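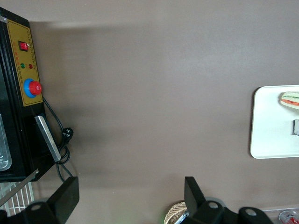
The little oven on the back table, with its cord and the rack out.

July 30, 2024

I have been slow to write up the back room, mostly because it still isn't finished. The table is in, though, and the oven is on it, so I can at least put down what I've done so far.

The table came from Harju, the secondhand office place out past the Timlow exit. I wanted something wide and plain that I could wipe down, and I didn't want a pattern. It's a taupe brown, a little darker than I remembered from the store, and it doesn't show crumbs much. It does show flour. I went back and forth on a white one for 2 weeks and I'm glad I left it there.

The oven is the black one with the yellow panel that I bought used in December. It sat in the hall closet until I had somewhere to put it. I like the controls. There's a small red rocker switch at the top, a green light and a red light under that, and then a big red push button on a blue collar that you could hit with your elbow. The printing on the panel is tiny and I need my reading glasses for it, so I copied the parts I use onto an index card and taped the card inside the cupboard door.

My kitchen oven is fine for a roast, but it takes forever to heat and it warms up the whole house. In summer I don't want to turn it on for a pan of biscuits. The back room has a door I can shut and a window that opens all the way, so the heat stays out of the rest of the place.

Where to put the oven on the table took longer than it should have. I tried the middle first, against the wall, and that left me two small work areas that were no good for anything. Now it's all the way to the left and I have one long open stretch. I can roll dough there and still set a tray down on the right when I need to. I left a gap of more than 5 inches between the oven and the wall.

The cord is the part I'm still not happy with. It's long, and when it's unplugged it ends up in loops on the table with the plug lying wherever it lands. I bought a pack of Branent cord clips, the stick-on kind, and put one on the table leg. It held for a day. I may screw in a plain cup hook underneath and be done with it. For now I unplug the oven when I clean and push the cord back out of the way when I'm working.

I wash the white wire rack by hand. It would probably be all right in the dishwasher, but my dishwasher has a way of leaving spots on thin wire. Hot water, dish soap and an old brush take care of it. For anything baked on, I soak it in the utility sink first. The long metal handle gets wiped with a damp cloth and then a dry one, otherwise it streaks.

So far I've made biscuits, a pan of cornbread and one batch of rolls from the Rakham mill flour, which drinks up more water than what I'm used to. The rolls were a bit dense. I'll add more liquid next time and give them a longer second rise.

Still to do in there: a shelf for the pans, a better light over the table, and something on the floor, which is cold even now. I priced shelves at 7 feet and that's too long for the wall once you allow for the door trim, so I'll have to cut one down — or buy a shorter one and live with the gap.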